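Subject: Re: [shopauto] Tidy-up task, is it worth anybody's money yet

From: Elvira Benavides
To: shopauto list

Quick one between meetings, sorry for the fragments. Basket-and-blocks layout below, then answers to Teófilo in his order, more or less.

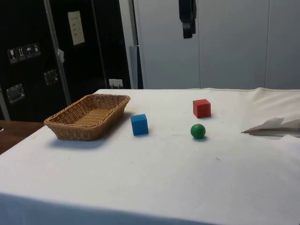
1. THE QUOTED BIT

Teófilo Puma wrote:
> Elvira, I read your April note twice and I still don't see what
> we'd be buying. Putting blocks in a basket is what my
> daughter does before dinner. At Espinoza we have people sorting
> returned parts into bins all day, mixed sizes, half of them in torn
> bags, and the Denex salesman tells me this is "basically the same
> task." Is it? Because if it is I want one, and if it isn't I want to
> stop taking his calls.
>
> Also what about the house stuff. My mother keeps asking when a
> machine will pick up the living room. I told her I'd ask someone
> who knows.
>
> Teófilo

2. IS IT THE SAME TASK

No. Related, same family, but no.

Two cubes and a ball, all rigid, all a solid color on white cloth. Basket's open and wide. Nothing touching anything else. That is about as kind as picking gets and it's where everybody starts, us included. Your returns bins are the other end. Torn bags, shiny parts, stuff under other stuff. A bag has no shape you can plan on, it has whatever shape it landed in.

The ball is the one to watch out of the three, by the way. A cube you can nudge and it mostly stays put. Brush a ball on the way down and you're now reaching for where it used to be. Watch how much of any demo is balls. Usually none.

Also the cloth. Look at the back right where it's bunched up. A person's eye slides right over that. A picker that was only ever shown a flat white table may decide the fold is an object, or plan a path right thru it. Your floor is nothing but folds.

3. WHAT WE GOT OUT OF IT

We logged 500 tries of the basket task with the Fusteo software, stock settings, no tuning by us. 203 were clean, meaning every piece in the basket and no person stepping in. The rest were a mix. Missed grabs, drops on the basket rim, a good number where it just stopped and waited. I'd take the stops over the drops any day but on a line a stop is still a guy walking over.

Before anyone jumps on me, yes, newer release is out, yes it's supposed to be better at round things. Haven't run it. Will post when I do.

For your purposes the clean number matters less than what happens after a miss. Does it look again and retry, or carry on with an empty hand like it's holding something? Ask Denex that. Ask them to do it while you're standing there, with your parts, out of your bin, and you do the dumping. If he wants to bring his own parts, there's your answer about the calls.

4. WHERE I WOULD SPEND

If it were my shop: pull out whatever share of the returns is rigid and un-bagged, and only look at that. Grarkumlow does it this way, a person opens and spreads, machine bins. They told me 800 parts a shift on one cell and were pretty open that the person is still there the whole time. So it moved a job, didn't remove one. The bags they don't even try. May be worth it to you, depends what you pay for the sore-wrist end of the work.

I would not touch the mixed bins this year.

5. YOUR MOTHER

Tell her not yet. Picking up a toy off a clear rug and dropping it in a basket, okay, some of the time, slowly, with someone in the next room. "Picking up the living room" is sweaters, chargers, mail, a mug with an inch of coffee in it, and knowing that the magazine on the armchair stays on the armchair. That last part is harder than the grabbing. And cloth is still miserable, folding a towel that starts in a heap is a research project all by itself.

She'd do better with a bigger basket.

6. LOOSE ENDS

- Someone asked off list if the colors matter. For us yes, they were named in the instruction ("put the blue cube in the basket"), so mix-ups count as a miss.
- Basket was not fixed down. Fixing it woud help the numbers and I'd call that cheating for a home task, fair game for a shop one.
- The log sheet is messy, I'll clean it up and send to whoever wants it. Reply to me, not the whole list please.
- Teófilo, if you can mail me a box of 5 or so real returns, bags and all, I'll put them on the same table and tell you what happened. No charge, I'm curious.

Gotta run, next call started already.

Elvira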